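Hasent Savings Program
Member Guide
Section 3: Setting Up and Using Digital Coupons

3.1 Before you begin

This section explains how to set up digital coupons on a Hasent member account, how to load coupons to the account, and how coupons are applied at Ramorstead and Parnitz stores. It also covers combining coupons with store offers, rebates, and returns. Paper coupons are covered in Section 4.

You will need the following:

Your Hasent member card or the member number printed on your enrollment letter
A mobile phone number or an email address that is not linked to another Hasent account
The ZIP code of the store where you shop most often

Members who enrolled at a service desk have already been given a temporary PIN. The PIN is printed under the member number and must be changed at first sign-in.

Note: Parnitz cards issued before the two programs were joined are still valid. Enter the full number, including the leading zeros.

3.2 Activating the account

1. Open the Hasent app or go to the member sign-in page.
2. Select Activate Card.
3. Enter your member number and temporary PIN. If you enrolled online, leave the PIN field blank and select Send Code.
4. Enter the code you receive by text message or email.
5. Choose a new PIN. Do not use any part of your member number.
6. Select your home store from the list. If your store is not listed, enter its ZIP code and select Search Again.
7. Review the program terms and select Accept.

The Home screen opens with your name and home store at the top. If the store name is missing, return to step 6.

Caution: After three incorrect PIN entries the account is locked. A locked account can be reopened only at a service desk or by calling the number on the back of the card. Coupons already loaded are not lost while the account is locked, but their expiration dates are not extended.

3.3 Adding household members

One account may be shared by up to five people living at the same address. Each person receives a separate sign-in and may load coupons to the shared account.

1. From the Home screen, select Account, then Household.
2. Select Add a Member.
3. Enter the person's full name exactly as it should appear on receipts. Accented letters are accepted, as in Eglė Urbonaitė or Sebastião Holanda.
4. Enter the person's phone number or email address and select Invite.
5. Ask the person to open the invitation and choose a PIN.

The invitation appears as Pending until it is accepted. Only the primary member can remove a person from the household or change the home store.

Note: Coupon limits apply to the household as a whole. If a coupon may be used once per account and one member redeems it, it is removed from the list for all members.

3.4 Loading coupons

Coupons must be loaded before checkout. They cannot be loaded by the cashier, and they cannot be applied to a purchase that has already been completed.

1. From the Home screen, select Coupons.
2. Choose a category, such as Baby, Household, Pantry, or Personal Care. To see all coupons, select View All.
3. Select a coupon to read its details. Check the size, the number of items required, and the expiration date.
4. Select Load. The button changes to Loaded.
5. Repeat for each coupon you want to use.

To see everything you have loaded, select My Coupons. The list can be sorted by expiration date or by category. Coupons marked Ending Soon have two days or less remaining.

New coupons are posted every Friday morning. Some are limited in quantity and may be withdrawn when the limit is reached. A coupon that you have already loaded will not be withdrawn before its expiration date.

Note: Product photographs on coupons may show a size or variety that is not included in the offer. The written terms apply in every case.

3.5 Understanding coupon types

Manufacturer coupon. Paid for by the maker of the product. Only one manufacturer coupon, digital or paper, may be used on each item.

Store coupon. Paid for by Ramorstead or Parnitz. A store coupon may be used together with one manufacturer coupon on the same item unless the terms state otherwise.

Multiple-item coupon. Requires the purchase of two or more items in one transaction. The discount is divided evenly among the items on the receipt.

Basket coupon. Requires a minimum purchase. The minimum is calculated after store coupons have been taken off and before manufacturer coupons are applied. Gift cards, postage stamps, bottle deposits, and prescriptions do not count toward the minimum.

Caution: When a digital manufacturer coupon and a paper manufacturer coupon are presented for the same item, the register accepts the digital coupon and refuses the paper one, even if the paper coupon has a higher value. To use the paper coupon, remove the digital coupon from My Coupons before you check out.

3.6 Redeeming coupons at checkout

1. Open the Hasent app and select My Card, or have your plastic card ready.
2. Scan the card before the first item, or at any time before payment.
3. Scan all items. Discounts do not appear until Total is selected.
4. Select Total and review the list of coupons on the screen.
5. If a coupon is missing, ask for assistance before you pay.
6. Hand over any paper coupons.
7. Pay and keep your receipt.

At self-checkout, step 6 requires an attendant. Insert paper coupons in the slot only after the attendant has approved them on the screen.

If you do not have your card or phone, enter the phone number on the account, followed by your PIN. A phone number without a PIN will record the purchase but will not apply coupons.

3.7 Offers on counter purchases

Items ordered at a counter inside the store, including drinks, bakery items, and prepared food, are rung up on a separate register. Hasent coupons may be used there on the following conditions:

The coupon must carry the word Counter in its title.
The member card must be scanned at the counter where the order is placed.
Counter purchases may not be combined with grocery purchases to reach a basket minimum.

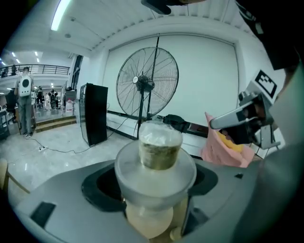 Clear cup, partly filled, with a film top; pink paper bag at right.

To redeem a counter offer:

1. Load the offer as described in 3.4.
2. Tell the attendant which offer you are using when you order.
3. Scan your card when asked.
4. Check the price on the counter display before paying.

Counter offers are not available on orders placed through a delivery service. Added ingredients and larger sizes are charged at the regular price unless the offer includes them.

3.8 Rebates

Certain products at Ramorstead carry a rebate instead of an instant discount. The full price is paid at the register, and the rebate is added to the Hasent account afterward as store credit.

1. Select Rebates from the Home screen.
2. Select the product and then Start Rebate.
3. Buy the product, scanning your card at checkout.
4. Return to the Rebates screen. The purchase is listed as Received once it has been matched to your card.
5. When the status changes to Approved, select Move to Card.

Purchases made without a card may be added by photographing the receipt. Lay the receipt flat and make sure that the store number, date, and transaction number can be read. Long receipts may be submitted in up to three photographs.

Note: Rebates are not yet offered at Parnitz stores. Rebate credit earned at Ramorstead can be spent at either store.

3.9 Returns and adjustments

When an item bought with a coupon is returned, the refund is the amount actually paid. The value of a manufacturer coupon is not refunded in cash. A store coupon is placed back on the account if it has not expired.

If one item from a multiple-item coupon is returned, the portion of the discount shown beside that item is deducted from the refund. Rebates on returned items are reversed. Where the rebate credit has already been spent, the amount is deducted from the refund.

3.10 Common problems

The coupon is loaded but was not applied.
Compare the size and variety on the receipt with the coupon terms. If they match, take the receipt to the service desk or send a copy through Help in the app.

The Load button is gray.
The household has already used the coupon, or the coupon is not valid at your home store. Select Details to see which stores are included.

Coupons do not appear after a change of home store.
Sign out and sign in again. Loaded coupons that are not valid at the new store move to the Inactive list and return if you change back.

A household member cannot see loaded coupons.
Confirm under Account, Household that the invitation is no longer Pending.

The Hulme store does not appear in the list.
Search for it by ZIP code. The Hulme store accepts all Parnitz coupons except counter offers, which will be added in July.

For help with a locked account or a lost card, see Section 6, Account Security.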